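Ticket 3014: Trosulton Handgelenkset, Testgerät - Greifer fasst länglichen Metallgegenstand neben der Mitte
Status: offen, wartet auf Rückmeldung des Kunden
Eingereicht von: Ludmila Jurčo
Produkt: Trosulton Handgelenkset mit Kamera und Parallelgreifer, Leihstellung 40 Tage
Bearbeitung: Support Urnach

Beitrag 1, Ludmila Jurčo

Liebes Support-Team,

zuerst einmal vielen Dank für die schnelle Lieferung und auch für das nette Telefonat neulich, bei dem mir Ihr Kollege so geduldig erklärt hat, wie man den Kabelbaum am Unterarm entlangführt. Das hat prima geklappt, und der Arm bewegt sich jetzt so frei, wie ich es mir gewünscht hatte. Ich teste das Set für unsere kleine Versuchsküche, in der wir herausfinden möchten, ob sich das Wegräumen von Barwerkzeug automatisieren lässt. Becher, Siebe und Löffel laufen schon erfreulich gut.

Mein Sorgenkind ist der Cocktailstößel. Die Erkennung findet ihn zwar jedes Mal, legt den Greifpunkt aber deutlich zu weit nach links, also neben das Metall. Die Finger schließen dann halb ins Leere oder schieben den Stößel ein Stück über den Tisch. Mit einem Holzkochlöffel in derselben Lage passiert das nicht, da sitzt der Griff sauber in der Mitte.

Was ich bisher versucht habe:
Neustart der Steuerung, ohne Änderung.
Handgelenkkamera neu kalibriert nach Kapitel 4 der Anleitung, Meldung "Kalibrierung in Ordnung".
Greifkraft von 80 auf 40 Prozent gesenkt - der Stößel rutscht seitdem etwas weniger weit, der Greifpunkt liegt aber genauso falsch.
Firmware geprüft, installiert ist Stand 267.

Beitrag 2, Support Urnach

Guten Tag Frau Jurčo,

herzlichen Dank für die ausführliche Schilderung, so etwas lesen wir wirklich gern! Die Firmware passt, und an der Kalibrierung würde ich vorerst auch nicht weiter drehen. Könnten Sie uns bitte zwei Aufnahmen der Handgelenkkamera schicken, am besten aus der Warteposition über dem Tisch und mit dem Stößel in der Lage, die Ihnen Schwierigkeiten macht? Bitte unbearbeitet und ohne eingeblendeten Greifpunkt. Und noch eine Frage: Welches Greifprofil haben Sie für den Stößel gewählt?

Beitrag 3, Ludmila Jurčo

Sehr gern, die Bilder hänge ich gleich an. Als Profil ist "Stab, matt" eingestellt, das war nach der Einrichtung so vorbelegt und ich habe es für alles Längliche verwendet. Die Felder habe ich mit blauem Klebeband abgeteilt, damit ich mir in meinem Protokoll merken kann, wo was liegt.

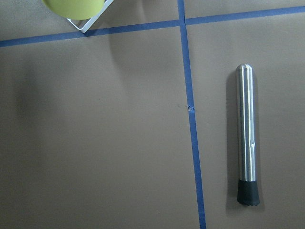
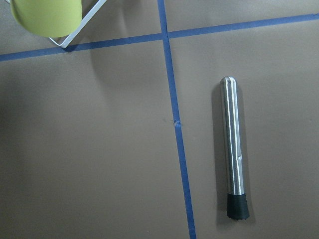
Mit dem Profil "Stab, matt" rechnet die Software, soweit ich die Anleitung verstanden habe, aus Helligkeit und Kontur eine Mittellinie aus und setzt den Greifpunkt darauf. Bei meinem Kochlöffel leuchtet mir das ein. Beim Stößel frage ich mich inzwischen, ob vielleicht der weiche Schatten links neben dem Schaft mitgerechnet wird, denn in genau diese Richtung wandert der Greifpunkt ja auch. Ich bin keine Fachfrau für Bildverarbeitung und lasse mich gern eines Besseren belehren. Falls es hilft: Am schwarzen Kopf ist die Abweichung nach meinem Eindruck kleiner als am Stahl, aber das habe ich nur mit dem Auge geschätzt. Die Lampe könnte ich bei Bedarf umhängen, ich müsste dafür nur einmal auf die Leiter.

Beitrag 4, Support Urnach

Liebe Frau Jurčo,

die Aufnahmen helfen uns sehr, und Ihre Vermutung mit dem Schatten teile ich. Dazu kommen die hellen Glanzstreifen auf dem polierten Schaft, mit denen das matte Profil leider schlecht zurechtkommt. Auf die Leiter müssen Sie deshalb hoffentlich nicht! Probieren Sie bitte zunächst Folgendes:

1. Im Menü "Objekte" das Profil von "Stab, matt" auf "Stab, glänzend" umstellen und speichern.
2. Unter "Hintergrund" die Tischfläche neu einlernen. Den Stößel nehmen Sie dafür bitte herunter, Klebeband, Becher und Drahthalter dürfen liegen und stehen bleiben, wenn sie dort auch im Betrieb ihren Platz haben.
3. Den Schattenfilter auf Stufe zwei stellen. Stufe drei würde ich meiden, sie schneidet bei dunklen Enden gern etwas vom Gegenstand ab, und Ihr Stößel hat ja einen schwarzen Kopf.
4. Die Greifkraft zunächst bei 40 Prozent lassen und erst wieder erhöhen, wenn der Greifpunkt stimmt.

Noch ein Hinweis zum Klebeband: Im senkrechten Streifen ist ungefähr auf halber Höhe eine kleine schadhafte Stelle zu sehen. Mit Ihrem Fehler hat sie vermutlich nichts zu tun, aber beim Einlernen des Hintergrunds wäre ein glatter Streifen angenehmer. Wenn Sie noch Band auf der Rolle haben, würde ich ihn vorher erneuern.

Sollte der Griff danach immer noch daneben liegen, schicken Sie uns bitte die Protokolldatei des Greifversuchs. Ich gebe sie dann an meinen Kollegen Vlček weiter, der die Profile betreut. Ihre Leihfrist halte ich so lange an, damit Ihnen durch die Fehlersuche keine Testtage verloren gehen.

Beitrag 5, Ludmila Jurčo

Das ist ausgesprochen freundlich, vielen Dank, gerade auch wegen der Leihfrist. Die Umstellung auf "Stab, glänzend" ist schon gespeichert. Neues Band klebe ich morgen Vormittag und lerne dann den Tisch ein, heute brauchen die Kollegen die Fläche noch. Eine Frage habe ich noch für später: Gilt das glänzende Profil auch für den Barlöffel mit dem gedrehten Stiel, oder gibt es dafür etwas Eigenes? Ich melde mich mit dem Ergebnis und hänge die Protokolldatei vorsichtshalber gleich mit an.

Interne Notiz, Support Urnach

Leihfrist angehalten. Wiedervorlage nach Rückmeldung. Frage zum gedrehten Stiel an Vlček weitergeleitet.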